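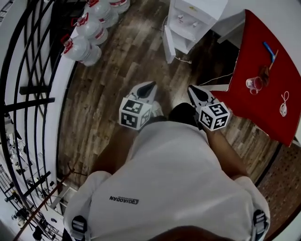
Why would one teach a robot with tools that a person holds in the hands? A person can do a task at normal speed in any room, and the robot does not have to be there when the data is collected.

This chapter studies the Merkside method, first tested by Lucie Ross and Kirsten Gagnon. Their training set had 1869 demonstrations of 13 household tasks. The main question was how well the position of each gripper must be known before a policy can learn from it. 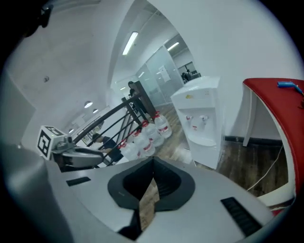
Figure 7.1. Gripper view with a marker cube.

Position error matters most when two hands work together – a small shift in one of them changes the distance between both.

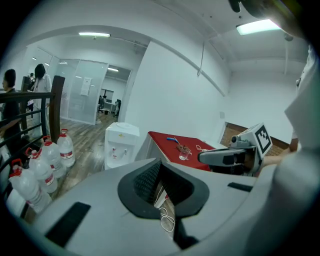

For this reason we treat the relative pose first, and the pose in the room only in Section 7.4. The reader should know rotation matrices from Chapter 3. In Section 7.2 we repeat the pose estimate with 300 demonstrations and compare the errors.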